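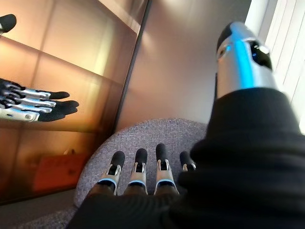
Wonum Adds Round-Seat Chair and Fringed Throw to Living Room Line

DROTBERG, 2024-04-09 - Wonum, a maker of furniture and home textiles for small apartments, today released specifications for two additions to its living room line: the Hundell chair and the Motaung throw. Both go on sale in June through the company's own stores and its website.

The Hundell is a low upholstered chair with a round seat. It replaces the square-seat model that Wonum has sold under the same name for six years. The seat diameter is 760 millimeters. According to the company, the change from square to round removes the two front corners, where most fabric wear was recorded on returned chairs, and allows the chair to be placed closer to a bed, shelf or door swing.

The launch fabric is a flecked weave in gray with a lavender cast. The mixed yarn color gives a fine speckle over the whole surface, which makes lint and light marks less visible between cleanings than on a solid gray. The front of the seat follows a continuous curve. The cover is closed with a zipper on the underside and can be removed without tools.

"We had 3,442 service requests on the old chair, and seat covers were the largest group," said Comfort Sarpong, head of product at Wonum. "Most of those customers wanted to wash the cover or replace it. On the old chair that meant pulling staples. The new cover comes off in a few minutes and goes back on the same way."

Covers will also be sold separately. Customers who own the square-seat chair can continue to order parts for it, including legs, glides and seat foam. Square covers will be made to order once current stock is gone.

The Motaung is a large woven throw in cream with pale beige fringe. It is sized to cover a two-seat sofa or the lower half of a double bed, and weighs 900 grams. The surface is soft and slightly fuzzy. Fringe strands are twisted and left loose at the ends. Wonum advises shaking the throw out after use and combing the fringe by hand when it tangles. The throw should be folded or draped so that the fringe does not lie under chair legs or casters.
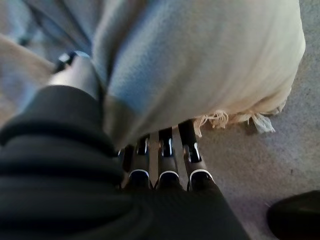
Care and Cleaning

Hundell seat cover: Vacuum weekly with a soft brush head. Machine wash cold, zipper closed, gentle cycle. Line dry. Put the cover back on while it is very slightly damp and smooth it from the center outward. Do not iron the flecked side.

Motaung throw: Wash separately in a mesh bag, cold, with a mild detergent. Dry flat, away from direct heat. Loose yarns on the surface should be pulled through to the reverse side with a blunt needle and not cut. Some shedding is normal during the first few washes.

Spots on either fabric should be blotted with a white cloth. Test any stain remover on the underside of the seat cover or on a corner of the throw first.

Availability

The chair ships in one carton with the legs packed separately. Assembly requires the supplied hex key. The throw ships folded in a paper band. Both items will be stocked at all 12 Wonum stores, and fabric swatches can be requested in advance at store counters or by mail.

Prices will be published with the June catalog. Orders placed before the sale date will be held and shipped in the order received.

About Wonum

Wonum designs and sells seating, storage and household textiles for rooms with limited floor space. The company is based in Drotberg, where it operates an upholstery workshop and a parts warehouse.

Press contact: Comfort Sarpong, Wonum, Drotberg. Swatches and dimension drawings are available on request.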